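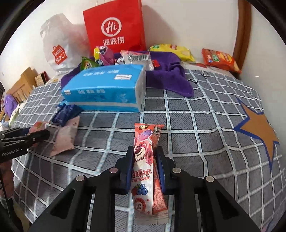
Cletent handheld collection, soft-packet grasping
Session safety and readiness checklist, with comments
Filled in by Annick Hervieu, read through by Kevin Lenihan
Site: Brilmont, bedroom set-up
Session: Monday, morning block

A word before the list. Several of you asked for the comments to be kept in this time, as last April's sheet was all ticks and told the next person very little, so I have written down whatever came to mind as I went round. Please do the same when it is your turn, and don't worry about being tidy.

1. THE PERSON COLLECTING

1.1 Has read the task card and agreed to the session. Yes.
1.2 Sleeves rolled or fastened, no rings or bracelets. Yes, after a short hunt for somewhere safe to put a watch.
1.3 Knows the stop word and has said it out loud once. Yes.
1.4 Break agreed after every 200 grasps. Yes.
Comment: I'd ask everyone to take the break seriously. Squeezing a handle feels like nothing for the first quarter of an hour and then your thumb starts to complain, and by that time the grasps have already become hurried. In the Omell sessions the last stretch before each break had far more dropped packets than the first, and we ended up leaving 190 grasps out of the training set. That's a lot of somebody's patience thrown away!

2. GRIPPERS

2.1 Pads seated on both fingers and not lifting at the corners. Pass.
2.2 Pivot pins flush, nothing standing proud. Pass.
2.3 Fingers open and close fully without sticking. Pass on the right hand. Left hand passed at the second try, see comment.
2.4 No pinch point within reach of the fingers of the hand holding it. Pass.
2.5 Camera view clear, lens wiped. Pass.
Comment on 2.3: the left one was a little stiff on the way back to fully open. I worked it gently twenty times and it freed up, and it closed evenly after that. I haven't oiled it, and would rather nobody did until Kevin has had a proper look, as oil finds its way to the pads and then we are measuring something else altogether.
Kevin: Looked at it after lunch. Bit of fluff in the joint, now removed. No oil needed. Happy for it to be used.

3. THE BED AND WHAT IS ON IT

3.1 Bed steady when leaned on. Pass.
3.2 Cover may be creased, but has no loose loops or threads that could catch. Pass.
3.3 No glass, blades or hot drinks on the bed or within arm's reach. Pass.
3.4 All packets sealed before the start. Pass.
3.5 Allergy question asked of everybody in the room. Pass.
3.6 Heavier things kept away from the edge. Pass.
Comment on 3.2: people do keep smoothing the cover before they begin, and I understand the urge entirely (my mother would have a word to say about any bed left like that). Please leave it be. The method depends on the packets lying at odd angles over folds and on top of one another, the way they would if you had emptied your shopping out and gone to answer the door. A policy trained only on a flat cover does very well on a flat cover and gets into a dreadful muddle at the first crease.
Comment on 3.4: a sealed packet has air in it and pushes back against the pads, and an opened one folds up. Both are worth having, but opened packets belong to the second block with its own task card, and crumbs under a pad are a nuisance to get out.

4. THE GRASP ITSELF

4.1 Approach slowly enough for the camera to follow. Pass.
4.2 Close until the packet is held, then stop closing. Pass with a reminder.
4.3 Lift clear of the other things before turning. Pass.
4.4 Let go only when the packet is resting on something. Pass.
Comment on 4.2: narrow packets held upright want very little squeeze, and the temptation is to give them plenty. If the sides are bowing inwards a good deal you've gone too far. The seal could give way, and the learned grip copies whatever you did, strong hand and all.
Kevin: Agree. Can we add a line to the task card saying so? People read the card and don't always read this.
Annick: Added.

5. RECORDS

5.1 Both hands' recordings start and stop together. Pass.
5.2 Dropped packets marked at the time, and left in. Pass.
5.3 Nothing private in view, such as letters or screens. Pass.
5.4 Running total brought up to date. Pass, 1,487 grasps before this session. Target for the block is 300.
Comment on 5.2: do please leave the drops in. The Millet comparison needs them. One model is trained on clean grasps only and the other on clean grasps plus drops and recoveries, and we can't make the second one if kind souls keep deleting their mistakes. We have no result to share yet, and I would sooner wait for the full set than pass round an early figure that everyone then remembers.

6. OPEN ITEMS

6.1 Spare pads to be ordered. Kevin.
6.2 Second task card, opened packets, to be finished. Annick.
6.3 Softer stool for the person collecting. Anyone who has one at home, I'd be very grateful.

Outcome: cleared for the session. Left gripper to be checked again before the next block.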